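Category: Shared Workshop Guides > Hand-Held Grippers

Postska Bench Kit: Set-Up Guide
Section 3. Bench Preparation and First Handling Check
Jan 24, 2020 | Fallavus Workshop Documentation

3.1 Scope

This section applies to the two-gripper bench kit as assembled at the Sakalauskas shared workshop. Complete Section 2 (frame and rails) before proceeding. Members building the kit at home shall follow the same order.

3.2 Preparing the bench

1. Place the table on the floor mat, between the side rails.
2. Tighten the fittings at the near corners of the tabletop by hand.
3. Fasten one triangular plate to the top of each gripper.
4. Route each gripper cable along the outer side of the forearm. Leave 500 mm of slack at the near edge of the table.
5. Set a bag and a small container on the near half of the table, between the grippers.
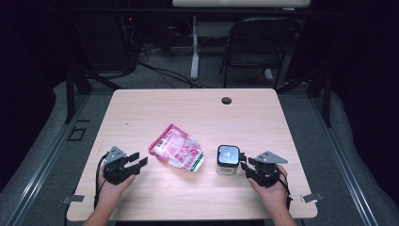 CAUTION: Keep fingers clear of the jaws whenever the Nesik controller is powered.

Note: Plates must be seated firmly before any recording begins. A plate that moves under light pressure must be removed and refitted.

3.3 First handling check

1. Stand at the near edge of the table and take one gripper in each hand.
2. Open both jaws fully, then close them. Repeat 3 times.
3. Bring the jaws toward the objects at low speed. Keep both plates facing upward or outward.
4. Hold the position for 2 seconds and read the status line on the controller. 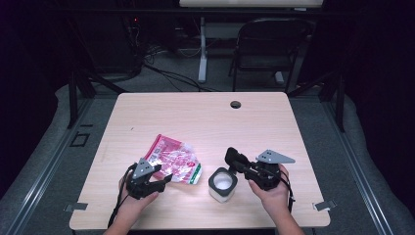 5. If the status line reports a lost plate, return to step 3 and turn the wrist slightly outward.
6. Save the session under the builder's own folder. Sessions are limited to 80 files.

Note: Firmware issued before February does not display the status line. Update the controller as described in Section 5.

CAUTION: Do not pull a gripper by its cable. Switch off the controller before disconnecting either unit.

© Fallavus. Questions about this guide may be left at the workshop desk. | Back to top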